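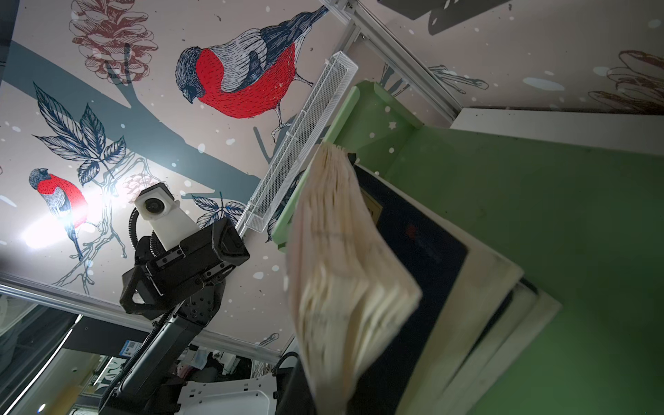

Cleswood Bird Paper — read me first

Hi! I keep this folder for the winter bird wallpaper we put up over the reading corner, plus my notes on the books and shelves that go with it. Last updated November 16, 2018.

What's in here

paper.txt — my notes on the pattern: bullfinches with red breasts, pine cones, dark blue leaves, little dots for snow. The bird in the hatched lines is my favorite and I will not be taking questions!

books.csv — one row per book, 6 columns. Navy covers are logged as "navy" even if the spine has faded (sorry, I got lazy in July).

shelves.txt — the light green unit and the white mesh rack. I've noted the scuffs too, but I like them and I'm not repainting.

Known problems

The Craddock and Jeklow lists use different spellings for the same titles. I fixed 20 of them and then ran out of evening. Four rows have no shelf at all — if you know where those books live, add it in the last column.

Using it

Copy whatever you want, pattern notes included. Just keep the Cleswood name on it, and please don't sort books.csv, the order is the shelf order.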